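Rikano Hand-Held Gripper Pair, review after one season of use

Rating: 4 out of 5

We bought the Rikano pair in November to record household tasks for a policy we are training. Before that we used Lisen grippers, which did the job but had a trigger that made your hand ache by lunchtime. I do most of the recording myself, so this is written from the operator's side.

Setup was easy. The marker cubes come already attached and need no alignment, and calibration took one short pass for each hand. The manual is thin. It skips how to name left and right in the recording software, and I had them swapped for a whole morning before I noticed the mirrored paths in playback.

The jaws are the best part. They open wide enough for a bowl rim and close evenly, and the inner pads hold a smooth lid without much squeeze. Thin things are harder. Flower stems slip unless you come at them straight on, and paper is hit or miss.

Weight is fine for short takes. I record in blocks of 80 and then put them down. By the end of the second block my wrists know it. The Custden model is lighter, but the one I tried had play in the jaws, and that shows up in the data as jitter.

Tracking holds up well as long as the cubes stay in view of the head camera. If you turn your wrist all the way in, you lose one, and the take has to be thrown out. I learned to keep my elbows a little wide. Out of our first 1000 takes, most of the rejects were my own mistakes: starting too early, bumping the table, or forgetting to go back to the rest position. 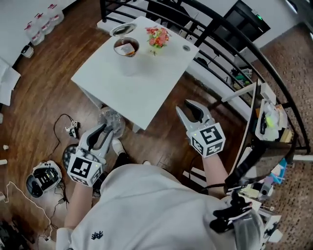
I would plan the task list before you start. We alternate between two tasks, lifting a lid off a bowl and moving flowers from one side of the table to the other, and change the starting positions every few takes. Doing the same thing from the same spot gives you a lot of files and not much variety.

Battery life covers a morning. Charging is slow, and the port cover feels like it will tear off sooner or later. Yousafzai, the shop we ordered from, sells spare pads but no spare covers.

One star off for the manual and the port cover. I would buy the pair again.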